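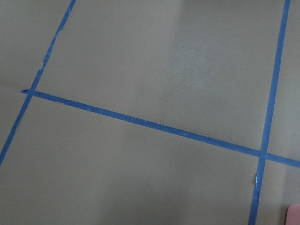

How do you stop a folding table from turning into one big heap? Give each kind of thing its own taped-off box, and put it back there every single time.

1/4 I've been meaning to write this up since January, when my sewing table in Govthorpe got so bad I was cutting on the bed (don't!). Blue painter's tape, an hour after supper, and I was so happy with it I made tea and just sat there.

2/4 Cloths get a spot too, mine are forever wandering. 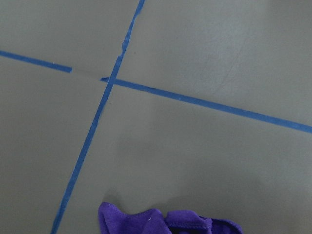 3/4 Fixing torn tape

Peel back to a clean bit, press down a fresh piece and overlap it a little. I let mine go ragged far too long, bless me.

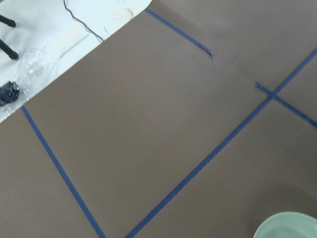 Sânziana Bratu: I'd go with 4 big sections over 8 little ones, you'll keep it up longer!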